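Part 4: Getting your Hornus compost tumbler off the ground

OK, so the drum is together and the frame is standing up by itself. Good! If you skipped the bit about the center axle in Part 3, go back now, please. I skipped it on my first one and spent a whole evening taking it apart again.

I'm writing this for the 160-liter drum, the one Peixoto sells as a kit. The bigger 285 works the same way, but you'll want a second pair of hands from step 3 on.

Picking the spot

1. Find level ground. Grass is fine, gravel is better. On my patio in Ellstead the slabs tilt a little toward the drain and the drum kept rolling itself round to the heavy side (very spooky at night).

2. Leave 83 cm clear in front, so you can get a wheelbarrow under the door. Measure with the barrow you own, too. Mine has those silly wide handles.

3. Lift the drum onto the frame with the door facing you. Axle goes in the left cradle first, then the right. You'll hear a clunk on each side.

Caution: keep your fingers out of the cradles. Hold the drum by the ribs.

4. Snap the two cradle caps down and put the pins through. The pins look identical but one is a hair longer, and that one goes on the crank side.

Mixing your first batch

Don't tip scraps straight into the drum. I mix everything in a big open bin first, where I can see what I'm doing, and then shovel it over. Any wide bin with a flat floor and sloping sides will do, and it doesn't matter one bit if it's old and scraped up. 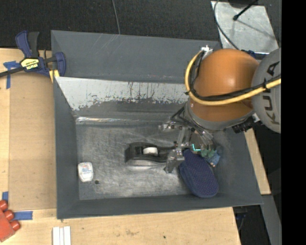 5. Put the brown stuff in the bin first: torn cardboard, dry leaves, straw if you have it. Two buckets of brown for every bucket of kitchen scraps.

6. Add the scraps and chop through them with a spade. Big melon rinds take forever, so go at those with some feeling.

7. Sprinkle in one scoop of the Horolau starter. The packet says to dissolve it in water. I did that for a year and then got lazy and used it dry, and my compost doesn't seem to mind.

8. Squeeze a handful. You want it like a wrung-out sponge. If it drips, more cardboard. If it crumbles, a splash from the watering can.

9. Shovel it into the drum until it's a bit over half full, and stop there! A packed drum won't tumble, it just goes round in one big lump.

Note: check that the door latch has clicked on both sides before you turn anything. Ask my left shoe.

First turns

10. Give the crank five slow turns and listen. A soft thud each time round is the load dropping, and that's fine. A squeal means the axle wants grease (see Part 6).

11. Lock the drum with the door facing up and leave it for two days.

After that, five turns every other day is plenty. My first July batch was ready in 41 days, but cold weather will stretch that out a lot. Emptying and sieving are in Part 5.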